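Looking After Avov: Setting Up and Servicing the Two-Finger Gripper and Wrist Camera
Second year project report, Zundalholm College, Prarkcombe
Submitted Friday, November 26, 2021

1. Introduction

When our group was given Avov in the autumn, we were all hoping to teach it something clever, and I think we had rather grand plans for tidying a kitchen. Avov is the small arm in the teaching lab, with a two-finger gripper and a little camera mounted at the wrist, and it had been standing idle since July. We very quickly found that the gripper didn't close the same way twice, that the camera picture dropped out whenever the last joint turned far enough, and that the notes left by the previous group stopped in the middle of a sentence. So the project became the setting up and care of the machine itself, and I have to say I enjoyed it far more than I expected to.

This report covers the gripper fingers, the camera and its cable, and the routine we settled on for keeping everything in order. The control software is dealt with in the group's joint report and I have only mentioned it where I couldn't get round it.

2. State of the arm when we received it

The arm moved freely by hand with the power off and none of the joints felt gritty, which was a relief to all of us. The gripper was a different matter. With the fingers commanded shut, one tip arrived before the other and pushed it sideways, so anything thin tended to be twisted as it was gripped. On taking the fingers off (four screws, one of which had been replaced with a longer one that was touching the housing) we found that the left-hand carriage had worked its way along by one tooth. It must have been put back like that the last time it was opened, as we couldn't find any wear that would explain a slip.

The camera was held by its bracket and also by a good deal of tape. Under the tape the cable had been bent back sharply on itself just behind the plug. We could make the picture come and go by pressing on that bend with a fingertip, and I did this more often than I strictly needed to, just for the pleasure of having found it.

3. Refitting the fingers

The order of work matters here, and we got it wrong the first time, so I have written it out in full for whoever has Avov next.

Switch off the arm and wait for the joint lights to go out. Support the wrist before undoing anything. Take off both fingers, even if only one is giving trouble. Run the carriages right out to their stops by hand and mark both with a pencil, then bring them in together and check that the marks have travelled the same distance. If they haven't, lift the carriage that is out, move it one tooth and try again. The fingers go back on loosely, are brought together until the tips meet, and only then are the screws tightened, a little at a time and crossing from one side to the other.

On our first attempt we tightened the screws with the fingers open. Everything looked beautifully square on the bench, and then the tips crossed over as soon as they closed! It took us a whole afternoon to see why.

After this the closed position has to be taught again. We used the Kodikara tool in the lab software, which closes the gripper slowly and stops when the motor current rises. We set the limit at 35 per cent. The value we inherited was 44, and at that setting the fingers visibly bowed before the motor gave up.

4. Camera and cable

We fitted a new cable and took it round the wrist in a wide, easy loop, tied at the forearm and left free at the last joint. To find the right amount of slack we turned the joint from one end of its travel to the other by hand, holding the cable lightly and feeling for any tug. The tape came off completely and the bracket screws were found to be quite enough by themselves.

Setting the camera angle was the part we argued over most. Tilted one way, it gives a generous view of the room and loses the finger tips; tilted the other, it shows plenty of finger and very little of whatever they are reaching for. We chose an angle at which the fingers come up from the bottom of the view and the tips are still there when they meet. We then tried it with ordinary things, among them a large, dark, glossy piece with a round edge. I had assumed something that size would be the easy case, and it was really the most awkward. At close range it takes up the whole upper part of the view, and the shine on it gives you bright spots and reflections that have nothing to do with its shape. What can be trusted is the rim, and the little bit of space between the rim and the finger tips.

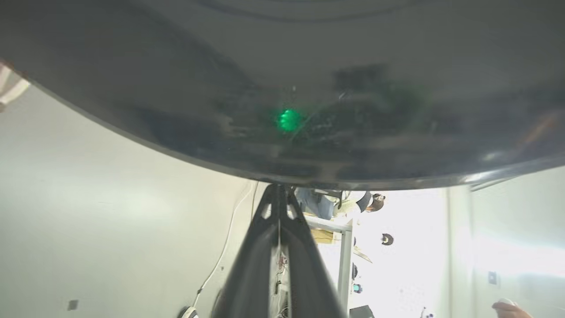
Leopoldo Sandoval read the draft of this section and wrote in the margin that we should never judge contact from the wrist view alone on anything shiny, and that he would like to see the motor current logged next to the picture every time. He also asked whether we had checked the focus at close range after moving the bracket, or had simply assumed it had stayed put.

We had assumed it, I'm afraid. When we went back and looked, the near focus was a little soft, so the lens was adjusted with a printed card held at the finger tips and the ring was locked with a dab of removable paint. The current logging was added as well, and it has been a great help – a touch shows up as a small step in the trace even when the picture leaves you wondering.

5. Care routine

We agreed that Avov should have a short check before each session and a longer one after every 500 closings, which the software keeps track of for us. The short check is to close the fingers on nothing and look at the tips, turn the wrist through its travel while watching for the picture to drop, and wipe the lens with the soft cloth in the drawer (please not with a sleeve). The longer check adds the pencil mark test from section 3, and a look at the cable tie on the forearm, which does creep.

The room deserves a word too. In strong sun the camera struggles badly, with pale walls and floor washing out to plain white, and we had much steadier results with the blind down. We fixed the exposure by hand for the later sessions, and I would suggest the next group does so from the beginning.

6. Results and what is left to do

Since the refit we have run eight sessions. The picture has not dropped out in any of them, and the tips have met squarely at each short check. We have not managed to cure a faint click from the gripper when it opens at full speed. My own feeling is that it comes from the over-long screw having marked the housing, although the others suspect the carriage. A replacement housing is on order, and the old one should be kept until the click has been compared on both.

The spare finger screws are in the tin labelled Avov on the lower shelf, and the long one has been put in a separate envelope so that it doesn't find its way back in.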